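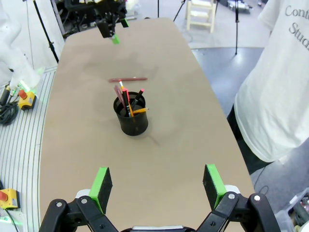
No. 186

Špela Vukadinović wrote to ask why I have gone quiet on planners, and whether that means I've come around. It does not. I've been reading logs, and reading logs makes me slow and bad-tempered.

The short version for anyone new to this blog: we moved the two-arm cell from our old hand-written task scripts to Plika, which takes a sentence, looks at the camera feeds, and produces a plan. The plan goes to a motion layer, the motion layer goes to the arms. I was told this would save us the weeks we used to spend writing scripts. I now spend those weeks writing checks on the plans.

My complaint isn't about the motion layer. That part is dull and I like it. If it can't reach a pose it says so, and the error has a number you can look up. My complaint is with the piece in front of it, the one that decides what is on the table. It hands over a list of objects, each with a position and a confidence, and then everything downstream treats that list as the world. Take a pen holder with several things stuck in it. A pencil poking out over the rim at an angle is one object to me. To the detector it is one object, or two, or a piece of the cup, depending on which view you ask. The wrist view and the fixed view each get their own opinion, and Plika merges them with a rule I had to dig out of the source because the manual says only that views are "reconciled."

The rule, for the record: highest confidence wins. That's it. If the wrist view is very sure and very wrong, the wrong answer goes through. I went over 392 plans from September and pulled every one where the two views disagreed on what was being grasped. I'm not going to post a percentage, because I picked the tasks and I picked the awkward ones on purpose, and a percentage from that would be worth as much as the ones in the vendor slides.

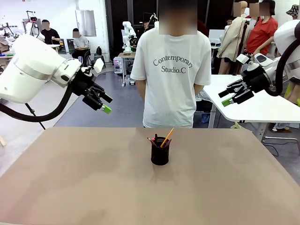 Arm assignment is where I lose patience. Given two arms and one target, something has to choose, and Plika chooses by straight-line distance from gripper to object center. For a block that's fine. For a container it is a poor rule, since the center of the container says very little about the thing you want out of it. The long yellow pencil in that black holder angles up and to the right, and the pinkish-red pen leans out to the left, so I would want the lean of each one to count for something before an arm gets picked. The planner has no field for lean. It has a center, a box, and a label. I asked whether a grasp axis could be passed along with the label and was told it was on the roadmap, a place I have visited before.

Nermina Krasniqi disagrees with me on most of this and I should give her side. She thinks I'm comparing Plika to a perfect script, when the scripts we had were a mess of special cases, 6 of which existed only to handle one tray. Fair. She also points out that a bad plan is readable. You can open it, see "grasp pencil, right arm," and know what it meant to do, and our old scripts could not offer that at any price. Also fair, though I'd say being readable is the least I expect from something that commands two arms.

What I've done in the meantime is small. There's a checker between planner and motion layer now. If the views disagree on the label, it stops and asks. If the grasp point sits inside another object's box, it stops and asks. If the same plan comes back unchanged after a rejection, it stops and sulks. Špela will say this is just a script with extra steps, and she can say it in the comments.

I've left the threshold settings alone until I have a set of tasks I didn't choose myself. Nermina is writing that list and won't show it to me.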